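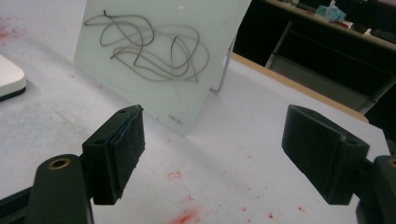
A tabletop glass board is a small sheet of glass, frosted or backed with white, that stands on a desk or table and gets used for notes, sketches, lists and sums. I've been collecting facts about these things for a while, and this page is where I keep them, so expect an encyclopedia entry with a lot of me in it! The basic pattern hardly changes: a flat white face, a slight backward lean, and something behind it to hold it up. On the one at the top, a thin silver metal leg comes down to the table behind the right side, and there's a bit of small, faint lettering near the lower right corner. The long dark gray wire looping over the upper half shows up beautifully against the frosted white, and that's a good way into the thing I like most about these boards – they make a very fine background.

## Names

There isn't one agreed name. I say "glass board" and let people work out the size from context. You'll also run into desktop glass board, desk easel, glass memo board, standing note glass and (my favorite, from Solange Renaud, who taught drafting in Lodton for years) "the upright." Solange kept hers beside the drawing board and wrote dimensions on it, and all her students picked up the word, so there's a little pocket of Lodton people who say "put it on the upright" and get puzzled looks everywhere else.

Some shops call any white board on legs a whiteboard, glass or no glass. I don't fight about it. When I write "whiteboard" on this page I mean the coated kind, painted or laminated, and when I write "glass board" I mean glass.

## Parts

**The face.** This is the glass itself. Clear glass with white paint or film behind it gives a shiny face with a little depth to it, so that a written line can throw a faint shadow onto the white underneath. Frosted glass has a softer look and doesn't bounce a window back at you nearly as much. Frosting can be on the front, on the back, or inside a film, and it matters which, as we'll get to under cleaning.

**The edge.** Small boards usually go without any border. The edge should be ground and slightly rounded. Run a fingertip along it (gently!) before you buy one, including the bottom edge, where a lazy maker will skip the work.

**The support.** You get a hinged leg, a pair of legs, a bent wire stand, a slotted base or a little separate easel. A slotted base is the steadiest and the ugliest. Thin metal legs fold away and hardly take up any room, though they do like a flat table, and they'll slide on a slick one unless the tips are capped.

**The lean.** Nearly every board tilts back a bit. Straight up is tiring to write on and easy to knock over, and too far back turns it into a tray that collects dust and pen caps. I like a small lean, just enough that my hand can rest while I write.

**The marking.** Quite a few boards carry a maker's name, a size or a safety stamp, often down in a corner where it won't get in the way. On frosted boards these can be so pale you only find them when the light comes from the side.

## Sizes

Mine is a Kondden, 200 millimeters tall, and I consider that the bottom end of useful. You can get 6 lines of my handwriting on it, which is a grocery list or one decent thought. Bigger ones shade off into wall boards with legs. My own rule is that if you need two hands to move it out of the way of your lunch, it's left the family.

Mebrat Derese, who runs the stationery counter at Cheng in Ernstead, sorts them by what's behind the board instead: if you can still see the person across the table, it's a desk board. I've come around to her way of thinking, and I'd adopt it for this page if I could work out how to put it in a table.

## A little history, as far as I've got

Writing on glass is old, and writing on a small upright slate is older, and the tabletop glass board sits somewhere between the two. I can't give you a first maker or a first year. What I do have is a folder of clippings and letters from readers, and the picture they paint is of people making their own long before anybody sold one: a spare pane, white paint on the back, a plate stand from the kitchen.

Florian Wieser wrote to me about the one his aunt used in her alterations shop. It was a cabinet shelf painted on one side with radiator enamel, and she kept the day's hems on it in grease pencil. The enamel had started to flake by the time he got it, and he's had the sense not to repaint it. Letters like that are worth more to me than any catalog, so please keep them coming.

The ready-made kind came along with cheap tempered glass, and the frosted ones seem to have followed the shiny ones. If you know better, tell me and I'll fix this section. It's been rewritten twice already.

## What people do with them

Notes are the obvious use, and the dullest to write about. A few others:

- **Backdrop.** Anything thin and dark gets lost on a busy table and jumps out against frosted white. Wire, thread, string, fishing line, hair-thin solder. Lay the tangle over the face and you can follow one strand with your eye from end to end, which you can't do nearly as well on wood grain or on a tabletop with smudges on it.
- **Light board.** Put a lamp behind a frosted board that has no opaque backing and you've got a small light table, good for tracing or checking a seam.
- **Bounce.** Set it beside whatever you're working on and it throws soft light into the shadow side. Tsz-kin Lam repairs necklaces this way, with the board to the left and the lamp to the right, and I've copied the arrangement for threading needles.
- **Screen.** A board at the front of the desk hides a messy mug from whoever's sitting opposite. I make no claims for this one except that I do it daily.

### Untangling against one

I get more mail about this than about all the rest put together, so it's earned its own heading. Work on the lean, with the loops spread as flat as they'll go, and don't pull. Pulling turns loops into knots. Find a free end, lift the curve that crosses over it, and move that curve up or down the face until the end can come out from under. Then smooth everything flat again and look. The looking is most of the job. With stiff wire I go slower still and follow its own curve back, as a sharp bend will stay in it for good and catch on everything later.

If the board slides backward as you press, you're pressing too hard, or the legs want rubber tips. A folded dishcloth under the feet does the trick too.

## Cleaning and care

Glass is forgiving, and that's a big reason to choose it over a coated board. Dry marker wipes off with a dry cloth. Marker that's been on since last month may want a damp cloth and then a dry one. Front-frosted glass is the exception: the surface has a fine tooth to it, and it will hang on to color, red above all! Test any pen down in a corner first. If the frosting is on the back, scrub away at the front and don't worry.

Mind the table as well. Light blue-grays and whites show every red smear and speck, and the strip right in front of a board seems to collect them faster than anywhere else in a room. I wipe the table when I wipe the board, or at least that's the policy.

Don't use scouring powder or the rough side of a sponge. Don't lean a board face down on its own pens. Chipped corners can be taped for a while – clear tape, folded over – but a crack means it's time for a new one.

## Glass or coated?

Coated boards are lighter, cheaper and kinder when dropped. They also ghost, and after a couple of years mine looked gray no matter what I did. Glass is heavier and colder to the touch and wants a bit more respect around kids and cats. For a shared table in a classroom I'd still go coated. For one person's desk I'd go glass every time, and frosted if there's a window anywhere behind the chair.

Chia-jung Au disagrees and has sent me two long emails in defense of enamel steel, which takes magnets and can be dropped down a stairwell. Fair points, both. Enamel steel will get a page of its own once I've tracked down a small one that stands up by itself.

## See also

- Desk easels
- Grease pencils and china markers
- Light tables, homemade
- Plate stands (the wire kind)

*Last edited 8/12/22: added the bit on front-frosted glass and moved untangling to its own heading.*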